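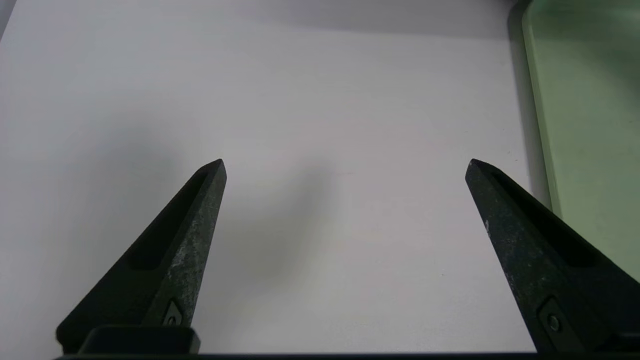

# Why Does Stuff Need a Place to Live?

You have probably heard a grown-up say, "Put that back where it belongs." It is one of their favorite sentences, right up there with "Where are your other shoes?"

But how does a thing get to belong somewhere? A sponge doesn't care. You could keep a sponge in your bed and the sponge would never complain. You might.

The answer is that people made it up. Sorting is a very old human trick, and it works because your brain is lazy. (So is mine. I once searched the whole house for a pencil I was chewing.)

## The trouble with one big pile

Pretend you own 400 things and keep them in one heap on the floor. Now find the red crayon.

If you're lucky, it is on top. If you're not, you will move 399 things first, and by then you'll have found a toy you forgot about and given up drawing until July.

Now split the heap into four groups of 100. If you know which group has the crayons, you have already skipped 300 things without touching them. You haven't gotten any faster at looking. You just have less to look at.

## Baskets and trays

A container is a way of saying "these things go together" without having to say it out loud every day.

Baskets have sides. Sides are good for things that roll, flop or wander off. You can carry the whole lot in one trip, and from across the room it looks tidy, even if the inside is a disgrace.

Trays are low and flat. You can see everything on a tray at once, so they suit things you pick up and put down a lot. A tray is terrible at keeping secrets. 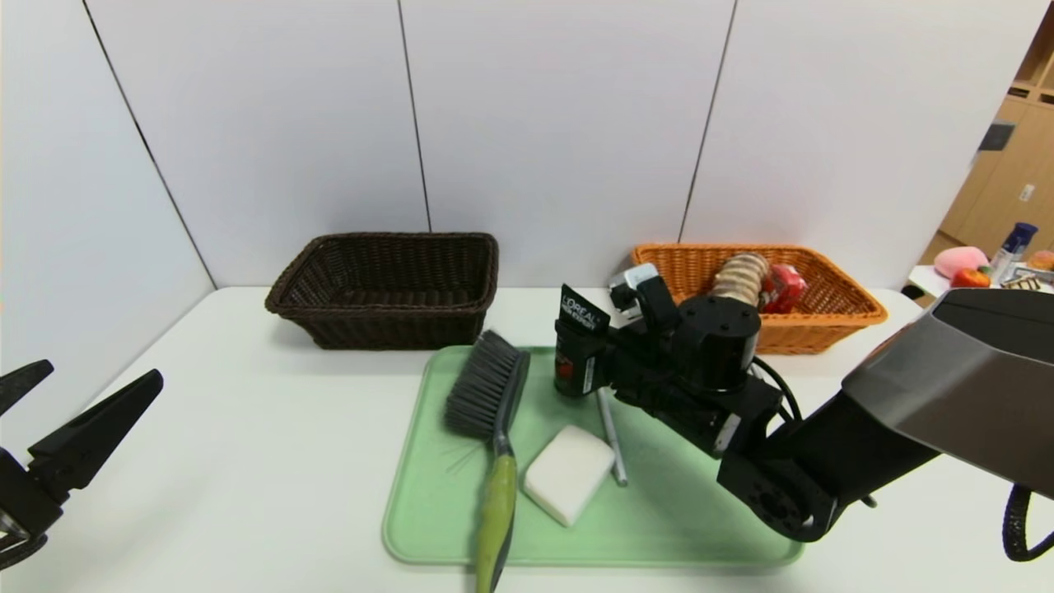
*Two baskets and a green tray. The brush and the sponge share the tray.*

A brush and a sponge look nothing alike. One is bristly, and the other is a rectangle with no personality. They can still be neighbors, because they do the same sort of job. That is called sorting by **use**.

You can also sort by **color**, by **size**, or by **who gets upset if it's missing**. Every way has a catch. Sort your books by color and the shelf will look lovely, right up until you want the one about sharks and can't remember if it was blue.

## What about the odd ones?

Every house has things that fit no group at all. One glove. A key to nothing. The lid of a box that left years ago.

Many families solve this with a junk drawer. Scientists have another name for a group like that: "miscellaneous." It means junk drawer, but you can say it at school.

One is fine. When you have five junk drawers, you have gone back to the heap, only now it has handles.

## Is an empty basket a waste? 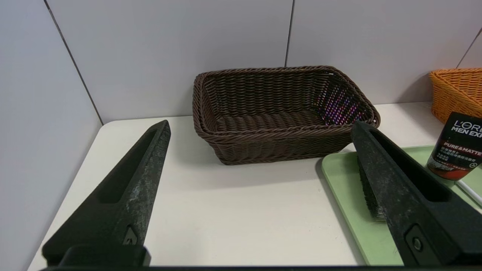 Proller wrote in to say that an empty basket is the most useful one in the house, and that filling it just because it's empty is how you end up owning three bags of pinecones. I have thought about this a good deal, mostly while looking at my own pinecones, and I think Proller has a point. Empty space is where the next thing goes. If every basket is full, a new toy has to live on the stairs, where somebody's foot will discover it.

## Try it yourself

You need a messy drawer and two or three containers. Shoeboxes are fine. Ask before you use a drawer that isn't yours.

1. Tip everything out onto a table.
2. Make groups. Don't think too hard.
3. Give each group a container.
4. Ask someone else to find one thing, and don't help.

If they find it quickly, your groups make sense to other people. If they stare at the boxes for a long time, your groups only make sense to you. Move a few things and ask them to try again, if they're still speaking to you.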